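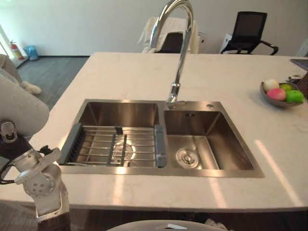

Thursday evening, and the wrist cable again

I promised an update on the kitchen arm, and as usual I've left it until I had a cup of tea going cold beside me. Those of you who have been reading since the Terdale days will know that I look after a machine the way other people look after an old car, with a lot of affection and a fair bit of muttering. It had done 800 hours by the start of June, so it was due a proper going over.

First job was the cable. It runs in a loop from the gripper mount down to a clip on the side of the arm, and that loop is the thing I fuss over most. Too tight and it pulls when the wrist turns right round, too slack and it snags on whatever you've left out on the worktop (ask me how I know!). I ended up giving it 5 cm more than the Obura handbook suggests, and then I ran the wrist slowly through its full range, watching the clip the whole way with my nose practically on it.

After that came the joint bolts, which were fine, and the gripper pads, which weren't. I'd had the new pair in a drawer since my last order from Fliton, still in the bag, and they took me two minutes to fit and twenty to find.

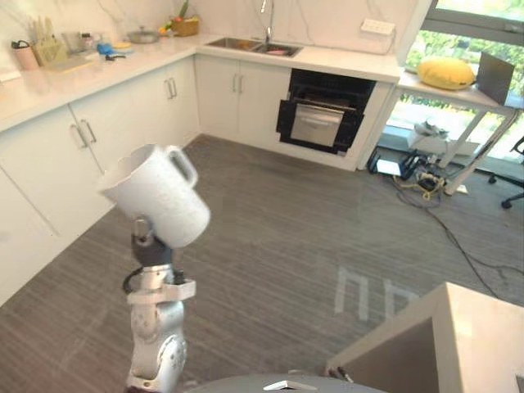 Grip force is the setting I always leave until last, and I do it with the pads already bedded in. The old value was 300 on the Fliton scale, which suited the worn pair, but fresh rubber bites harder and you want to come down a bit. I like the white pitcher for this, held by the base and tipped as though to pour, as all that weight sitting out in front of the fingers soon shows you a weak grip. I go down in small steps, tilt, look for any creeping, and write the number on the tape on the controller lid.

Next month it's the base bearings, and I'll need to ring the Clolville shop about grease before then. They shut at 2 on Saturdays, which I forget every single time.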